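Skodton Sprachpaket Auslandssemester

Das Skodton Sprachpaket richtet sich an Studierende, die ein Semester oder ein Praktikum an einer fremdsprachigen Hochschule planen. Es umfasst 31 Lektionen, ein gedrucktes Arbeitsbuch und den Zugang zur Lernplattform für 13 Monate. Zusammengestellt wurde es von Zubaida Bajwa und Irfan Mohmand.
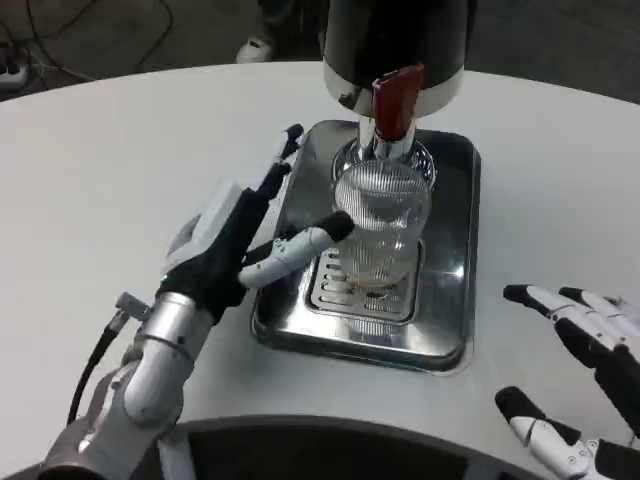
Der Wortschatzteil ist nach Alltagssituationen geordnet: Wohnheim, Einschreibung, Bibliothek, Arztbesuch, Mensa. Jede Lektion beginnt mit einem kurzen Dialog und endet mit Hörübungen in zwei Geschwindigkeiten. Geübt werden auch einfache Gegenstände, etwa ein hohes, geripptes Trinkglas auf einem runden weißen Tisch, zuerst mit Artikel, dann mit Adjektiv und Ortsangabe. Insgesamt enthält das Paket 3.112 Vokabeln mit Tonaufnahme.

Lieferumfang
Arbeitsbuch, Spiralbindung
Zugangscode für eine Person
Lösungsheft
Vorlage für das Learning Agreement

Einstiegsniveau: A2
Sprachen: Spanisch, Italienisch, Rumänisch
Mengenrabatt für Hochschulen ab 30 Zugängen

Die Rumänisch-Ausgabe ist ab Juni lieferbar. Vorbestellungen sind möglich.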